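Birberg Opens Its Streets for a Winter Market

The town of Birberg has held a summer fair on Guillot Street for as long as most residents can remember. A winter counterpart is a newer undertaking. In February, the four blocks between the old freight depot and the public library will close to traffic from 11 in the morning until early evening, and the Birberg Downtown Partnership will present its second Winter Street Market.

The first market was held last year on a smaller footprint, with stalls on one side of the street only. Merchants asked that it return, and the town council approved an extended closure in the fall. The Partnership has since worked with the public works department to settle the questions that any street event in cold weather raises: where plowed snow is to be placed, how the sidewalks are to be kept clear, and how delivery trucks will reach the loading doors behind Wullus Hardware while the street is closed.

"The summer fair draws people who are already outdoors," said Mariann Szalai, director of the Partnership. "In February we are asking them to put on their boots and come downtown on purpose. The program has to be worth the walk."

The program is built around local food and local trades. Bakeries and restaurants on Guillot Street will serve from their own doorways, an arrangement that worked well last year and spared smaller businesses the cost of renting a heated tent. Farms from the Emance valley will bring storage crops, honey, preserves, and cut greens from their unheated greenhouses. Craft vendors will occupy the north side of the street, and the south side is reserved for civic groups and the schools.

Indoor activities will be held at the library and the depot hall. The library will offer story hours in the children's room and a display of maps showing downtown Birberg before the rail line was rerouted. The depot hall will house the clothing exchange, at which residents may leave clean winter garments and take what they need without charge. Donations will be accepted at the hall's side entrance in the week before the market, during regular hours. Items should be free of tears and broken zippers, and children's sizes are especially welcome.

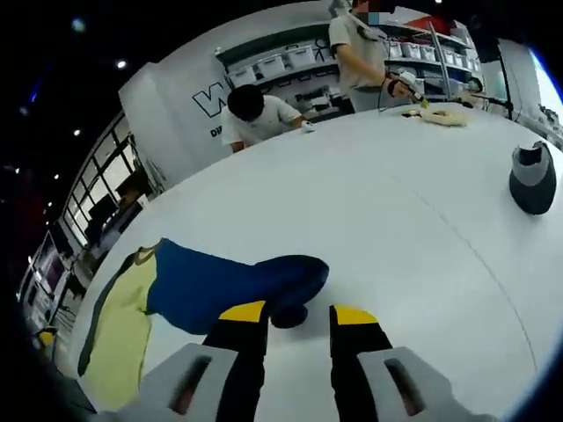
Music and Performances

A stage will stand at the library end of Guillot Street, facing the square. The high school brass ensemble will open the afternoon at 12, followed by the Emance Valley Singers and a program of fiddle tunes for which the square will be left open to dancers. Performers have been asked to keep their sets short in consideration of the temperature, and the depot hall is available to them as a warming room.

A lantern walk will close the event. Participants will gather at the stage at 5 and proceed along Guillot Street to the river path, returning by way of Mill Lane. The path is paved for its full length and is suitable for strollers and wheelchairs. Paper lanterns may be made at the library during the afternoon, and families are welcome to bring their own, provided they are lit by battery.

A Longer Season for Downtown

The Partnership regards the market as part of a broader effort to bring trade to the center of town outside the warm months. January and February are the slowest period for the shops on Guillot Street, and several owners have customarily reduced their hours until spring. Those who stayed open for last year's market reported a good day, and more of them intend to take part this year. Wullus Hardware will offer skate sharpening at its front counter.

Not every concern has been resolved. Residents of Mill Lane have asked that visitors refrain from parking on the lane, where plowing leaves room for a single vehicle. The town will post signs at both ends and direct drivers to the school lot, from which a shuttle will run throughout the afternoon. Ms. Szalai said that the Partnership would meet with the Mill Lane households again after the event.

"They live with it, and they should be heard on it," she said. "If the shuttle does not do what we need, we will look at the route for next year."

Visitor Information

Admission is free. Most farm and craft vendors accept cards, although small bills are appreciated. Leashed dogs are permitted on the street but may not enter the library or the depot hall. Restrooms are located in both buildings and will remain open until the end of the lantern walk.

In the event of heavy snow or high wind, the street program will be canceled and the indoor activities will proceed as planned. Notice will be posted on the library door and on the town website by 8 in the morning. Civic groups wishing to reserve one of the 2 remaining tables on the south side may apply at the Partnership office, above the pharmacy on Guillot Street.

Sign up for our newsletter and receive downtown news and event listings by email. You may unsubscribe at any time.

This website uses cookies to improve your experience. By continuing to browse, you agree to our use of cookies. Accept | Learn more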